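Safe Practice for Two-Arm Tabletop Tasks: Setting Up, Running and Signing Off

This page covers the rules we use at Wokgate for small two-arm cells, the kind where both arms share one tabletop and handle light items such as pens, clips and small boxes. It assumes you have already bolted the arms down and can jog each one by hand. If you are on a Harik base plate, read the Harik mounting notes first and come back.

Before you power up

Walk around the table and clear it. Anything that isn't part of the task goes on the shelf, including the screwdriver you just used. Check that the stop button is within reach of where you will be sitting — you should not have to stand up or lean over the table to hit it.

Look at every loose cable. A cable that loops away from an arm needs enough slack for the full range of the wrist and no more. Move each joint to its limit with the power off and watch the cable while you do it. If it catches on a housing or pulls tight, fix it now.

Check the fingers. Printed fingers wear at the tip and at the screw holes. Swap them as a pair at 2,000 grips or at the first crack. We stretched one set to 2,237 and it split on the way back from a pick, so the 2,000 limit stays.

Set the zones

Every two-arm task gets three zones: left only, right only and shared. Draw them on the task sheet before you write a single waypoint. The container that both arms fill almost always sits in the shared zone, and that is where the trouble comes from.

The rule for the shared zone is one arm low at a time. If one gripper is down inside the container, the other waits outside it, holding its item clear of the rim. It may hover. It may not start its approach until the first gripper has lifted past the clearance height. In Skistach you do this with a lock on the zone. Name the lock after the container so the next person can find it.

Do not use a timed wait in place of a lock. Timed waits work until somebody changes the speed of one arm, and then you have two grippers in the same box.

Speeds

Free travel: 200 mm per second, both arms.
Inside the shared zone: half that.
Final approach to a floor or wall of the container: as slow as the task allows.

Ask before going over these. A faster cycle on a light task is rarely worth a bent finger mount.

Grip and force

Start with the lowest grip force that holds the item, then test it by jogging the wrist through a full turn. Round items roll in the fingers, so grip near the middle and keep the long axis level. Thin pens need a lower force limit on the way down than thick markers do. With a thin pen, the finger tip can reach the floor of the case before the controller notices. Teach the lowest point by hand, back it off 2 mm, and save that as the floor height. Then repeat it at the other end of the case. Plastic cases are seldom flat.

If the case has a hinged lid, treat the open lid as an obstacle even when it lies flat. Add it to the collision model along with the hinge line. Items left near the hinge should be entered too.

First run

Run once with no items, at quarter speed, with your hand on the stop. Run again with items, same speed. Only then go to working speed. Write down each stop and what caused it. "Random fault" is not a cause.

A dropped item ends the run. Stop both arms, wait for the status light, then reach in. Never pick something out from under a gripper that is holding position, however still it looks.

Sign-off

The task sheet goes in the Pichon folder with the zone drawing, the lock names, the floor heights and the finger change log. Sheets are reviewed every May. If you change the container or add an item type, the sheet is void and you go back to the first run. 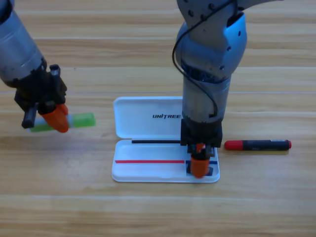 Keep a printed copy of the sheet at the cell as well. If the printed copy and the folder copy disagree, stop using the cell until you know which one is current.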